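Okmont's secondhand kitchen shop is moving, and I got a peek!

If you've ever squeezed down the back aisle at Nurka Kitchen Swap hunting for a pie dish, good news. The shop is leaving its tiny spot on Gamage Street in January and taking over the old shoe store on Samalov Avenue, which gives it 700 square feet to play with. Owner Violeta Saavedra told me she has 52 boxes of dishes to unpack (she sounded cheerful about it, bless her).
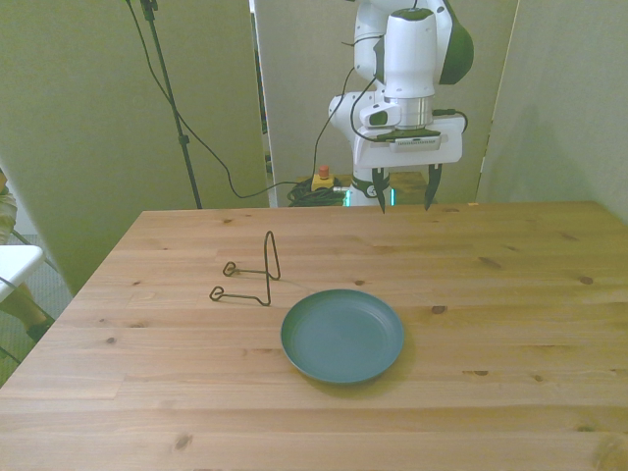 Plates are what I always go in for, and Violeta is planning a whole wall of them, sorted by color so you can match the one your kid dropped. Singles will still be welcome. I'm a sucker for a teal-green one like this, plain with a raised rim, and I love how it looks on knotty pine next to a black wire dish rack. My own cupboard is full, but when has that stopped me?

Trinidad Vergara is running the trade-in counter again, and she'll take clean, unchipped dishes from 10 a.m. until closing. The limit is 18 pieces per visit, so leave Grandma's full set at home and bring it in batches.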